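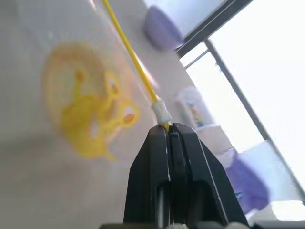 FARSKA, April 9, 2025

How a Robot Hand Holds a Cable: Notes From the Open Day

The Fovton workshop in Farska opened its doors to school groups this spring. Students could stand beside the work tables, watch a robot arm handle cables, and ask questions. These notes explain what the arm was doing, for readers who came and for readers who did not.

The hand

Engineers call a robot's hand a gripper. The one at the open day has two fingers. They are black plastic, wide at the bottom and narrow at the tip. A human hand has five fingers and many joints. A two-finger gripper can mostly do one thing, which is pinch. Many jobs need only a pinch.

The narrow tip matters. A cable connector is small, and other parts may be close to it. Wide fingertips would bump into those parts. Narrow ones can fit into tight spaces.

The cable

In the picture, the gripper has a thin yellow cable at its tip. The cable ends in a small white connector, and you can see through parts of its plastic a little. The connector is the piece that plugs into a socket. The cable carries electricity or signals. The connector makes sure they go to the right place.

Cables are hard for robots. A wooden block keeps its shape when you pick it up. A cable bends. If you hold it in the middle, both ends droop, and they may droop differently each time. One way to deal with this is to grip close to the connector. The part that has to go into the socket then moves when the fingers move.

How hard to squeeze

A gripper must squeeze hard enough that the part does not slip. It must not squeeze so hard that the part cracks. Rosalind Alcantara, who ran the cable table, sets the squeeze on a scale from 0 to 100. She starts low and raises the number a little at a time. For small connectors she stops at 36. A different gripper would need a different number, so the setting is written on a card and kept with the machine.

How it sees

The robot at this table has a small camera near its wrist. When the arm moves, the camera moves too, so the fingers stay in the same place in its view. Everything behind them changes. Things that are far from the fingers can look blurry. The software has to work out which shapes are the cable and which are the table, the window, or something else.

Bright windows are a problem. Strong light can turn part of the view white, and a white part would be hard to find there. Nnamdi Danladi, who writes the software, tests it at different times of day for this reason.

Practice

The arm repeats a task many times. Each group at the open day could watch up to six tries. A try counts as good if the connector goes all the way into its socket. If it goes in crooked, the try is marked as a miss and the arm goes back to its starting point.

Words to know

Gripper: the part of a robot that holds things.
Connector: the end piece of a cable that plugs in.
Socket: the opening a connector fits into.
Wrist: the joint between the arm and the gripper.

The workshop plans another open day in August. Schools can sign up through the front desk.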